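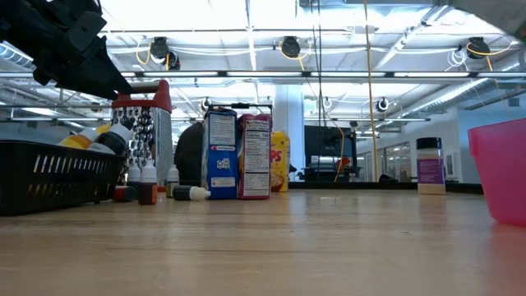
Teleoperation notes: tabletop sorting, May

The Triltholm bench finished its first full block of teleoperated sorting this month. The block closed at 1,145 recorded episodes, of which 800 passed review and went into the training set. The remainder were rejected or are waiting for a second look. These notes cover how the episodes were collected, what was rejected, and what changes for the next block.

Task

The operator moves household and grocery items between the open tabletop and a black plastic basket. Items are mixed on purpose. The current set includes boxed food, small dropper-style bottles, a spice jar with a black lid, a bright pink plastic container and a box grater. Start positions are changed between episodes. Small bottles may be upright or lying on their sides, and both states need to be well represented in the data.

An episode starts when the operator closes the enable switch and ends when the arm is back at its rest pose. One instruction is attached per episode, in plain words: "put the spice jar in the basket," "move the grater away from the boxes." Instructions are written before the episode and are not edited afterward. If the operator does something different, the episode is marked as a mismatch.

Two ways of demonstrating

Prelar supports two input methods, and the block used both.

In hand guiding, the operator stands at the table, holds the arm behind the wrist and moves it through the task. Contact is easy to feel this way, and grasps on small bottles tend to be clean. The drawback is that the operator's hands and sleeves enter the camera view. The resulting images do not match what the policy will see at run time, so each hand-guided path has to be replayed with the operator clear of the table and the replay recorded in its place. Replays fail if any item has been put back slightly off its starting position.

In remote control, the operator sits away from the table and drives the arm through a leader arm with matching joints, watching the camera feeds. No replay is needed. Motion is slower, and depth is harder to judge, particularly with glossy surfaces and clear containers. Of the accepted episodes, 400 came from remote control and the rest from hand-guided replays.

Rejected episodes

The most common fault was hesitation. An operator who pauses above an item while deciding how to grasp it records a stretch of near-zero motion, and a policy trained on many of these learns to stop there as well. Short pauses are trimmed in review. Long ones send the episode to the reject folder.

The second fault was contact with a neighboring item. Cartons standing against each other shift as a pair when one is pushed from the side. These episodes are kept if the instruction is still completed and nothing falls. They are tagged, and the tag is used to keep them below a set share of each training batch.

The third was regrasping. A failed grasp followed by a deliberate correction is useful and is kept. Several failed grasps in a row on the same item are rejected.

The grater

Bellamy, our reference policy, was trained on the accepted set and run on the same table. It handled boxes well and upright bottles adequately. It was weakest on the grater. The shiny face changes appearance with viewing angle, and the policy often closed the fingers short of the handle. Review of the demonstrations showed a likely cause: operators had used different grasp points, some on the handle's horizontal grip and some on the top edge of the body. The policy appears to average the two. For the next block, all grater grasps will be made on the grip, with the fingers approaching from above.

Bottles on their sides were the other weak point. Operators approached from whichever direction was convenient, and the wrist angle varied widely. The new rule is to align the fingers across the short axis of the bottle before descending.

Changes for the next block

Each operator will record no more than 3 consecutive episodes with the same instruction. Longer runs produced nearly identical paths and added little.

Operators will leave the foreground of the table clear at the start of each episode unless the instruction calls for an item there. This gives the arm a consistent place to set things down.

The leader arm's gripper trigger will be recalibrated at the start of every session. Drift in the trigger caused partial closures that looked like complete grasps in the log.

Review labels will be moved from the shared spreadsheet into Lirno, so that the reject reason is stored with the episode. Labels already in the spreadsheet will be imported. Please do not add new rows after the Saturday session.

Operators who have only used hand guiding should book a practice slot on the leader arm before recording. Practice episodes are written to a separate directory and are deleted at the end of the day. The booking sheet is in the usual place, and the updated grasp rules are posted with it.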